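Flomeo Gallery: Two-Arm Tabletop Project

Student robotics club, Catlow Technical College

The pages in this gallery cover the tabletop unit of the club's fall and winter work. Teams program a two-arm robot to pick, move and sort ordinary items on a table. Each entry gives the setup and the task as it was assigned. Code, wiring notes and score sheets are kept in the Flomeo repository and are not repeated here.

Conditions were the same for all teams:

Table position fixed by floor tape, checked before each session.
Arm speed limited to 70 percent of the rated value.
Task time limit of 192 seconds, clock started by the referee.
10 scored attempts per team, no practice runs between them.

Small items and candy transfer

The second task set moved from blocks to household items. Object choice was left to the teams, with the condition that the set include rigid, soft and wrapped pieces. The candy transfer is scored per piece, and a piece dropped on the cloth costs one point. Long items such as the can and the rubber chicken are scored on final orientation as well as position.

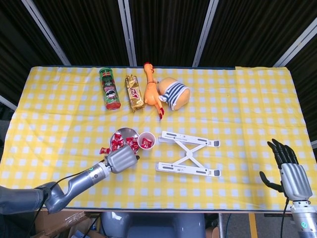 Mixed object set on the checkered cloth, left gripper closed near the candy bowl and paper cup, right hand open with the palm down. The white folding laptop stand lies flat for the two-hand task.

Scoring the folding stand

The stand was the hardest item on the list. Its two rails are joined by a scissor brace, so both hands have to hold it before it can be opened. Teams that used one hand to pin the rear rail and the other to pull the front rail lost the fewest points. The Trornent planner handled the approach well but needed a manual offset at the contact point – the offset values are in the log for October.

Data and next unit

The club logged 570 attempts across all teams, including aborted ones. An attempt is marked aborted if the emergency stop is pressed or a joint limit is reached. Aborted attempts stay in the log and count toward the total.

The next unit uses the Echeverri course kit and adds a moving tray. Cloth and object rules carry over. The speed limit will be reviewed after the first session, and any change will be posted on the Flomeo rules page.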